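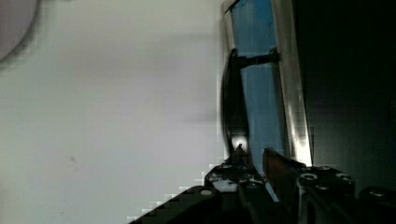 A morning at the Granström reading house

The Granström reading house opens its doors to visitors once a year, in April. I went along this time with Lucrezia Mazza, who runs the book group I belong to. We took the early bus and were there before the first tour at ten.

The house lends books by post to people who are ill, grieving or out of work. Readers fill in a two-page form about how they are sleeping, what they used to enjoy and how long they can concentrate. A member of staff then picks three titles. The collection stands at 2726 books, most of them novels and memoirs, with one bay of self-help near the stairs.

Maxence Gilbert took our group of 11 round. He has worked there since it was a single room over a shoe shop. He showed us the sorting room first, then the packing bench, where each parcel gets a blank postcard for the reader to send back. Few come back with more than a line or two on them. He read out one that said only "More like the second one, please."
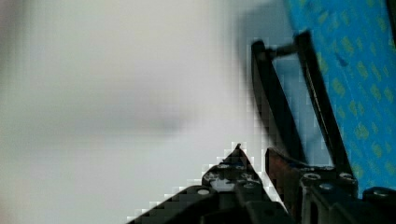
Blue with a yellow-green pattern, at the right.

Upstairs we had a talk on reading aloud. The speaker asked us to read a page of Numidis, a short novel set on a ferry, to the person beside us. Lucrezia read well. I lost my place twice and felt better for having done it all the same. The house recommends ten minutes before bed, with the phone in another room.

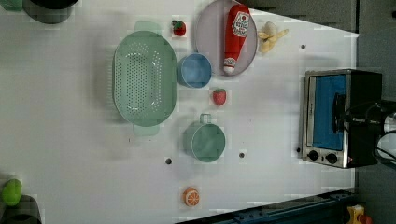

Lunch was soup and bread, and after it there was a sale of withdrawn stock. I bought Flostitz, a memoir of a year spent walking, and Lucrezia came away with 2 books of letters. The lending scheme has 300 readers at present and a waiting list of several weeks. Forms can be picked up at the front desk or asked for by post. The lift is small, and the nearest stop is on Stitis Road, five minutes' walk downhill.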